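Meet the Durnora, a Robot Helper That Sorts

Have you ever been told to clean up your room and wished that somebody else would do it for you? A lot of grown-ups wish for that too, and quite a few of them have gone and built robots to try it.

One of these robots comes in a kit called the Durnora, made by a small company named Takeck. The kit is for schools and science clubs. When you open the big box you find 155 parts, and a thick booklet that tells you, very patiently, where each one goes. Ehsan Ansari, who wrote the booklet, says he rewrote the page about cables 19 times, because children kept sending him better ideas!

When it is all put together, the Durnora has two arms. At the end of each arm is a gripper, which is a bit like your thumb and one finger. Try it now: pick up a pencil using just those two. You probably didn't have to think very hard, did you? A robot has to work out every bit of it, like where the pencil is, how far to reach and how hard to squeeze. Squeeze too softly and the thing slips. Squeeze too hard and, well, crunch.

The first job in the booklet is a sorting game. You set out some bins in different colors, give the robot something to hold, and teach it which bin the thing belongs in.

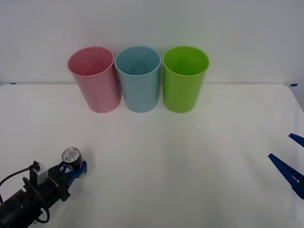 You get to make up the rules, and that's the part most children like best. Maybe drink cans go in the pink bin, toy cars in the blue one and crumpled paper in the green one. Or maybe you want it all mixed up in a silly way that only your class understands. The robot won't mind a bit. It only knows what you have taught it, so if it makes a funny mistake, you can show it again, slowly, and let it have another turn.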